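Plukdale workshop tries new rules for robot dish handling

Since September, the workshop in Plukdale follows new house rules for robot arms that handle dishes. The rules have 4 pages and were written by Consuelo Echevarría of Zaltico.
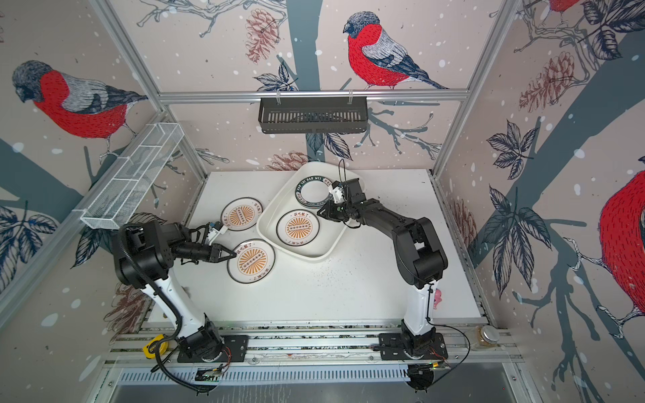 The main rule says that a plate must be held by its rim. When 2 arms share one table, only one of them may reach into the tray at a time.
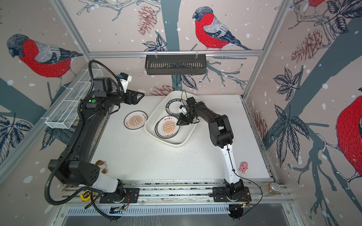 Crumbs should be wiped away before each new session, and every dropped plate goes into the log.

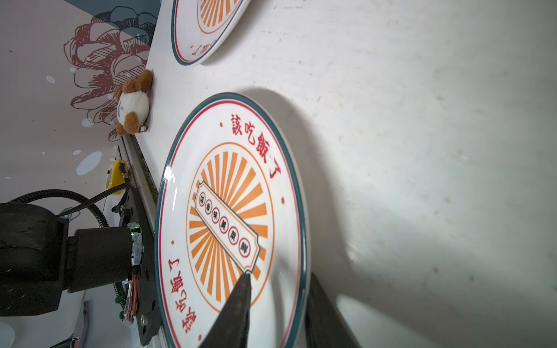 Echevarría will accept comments on the text until Monday.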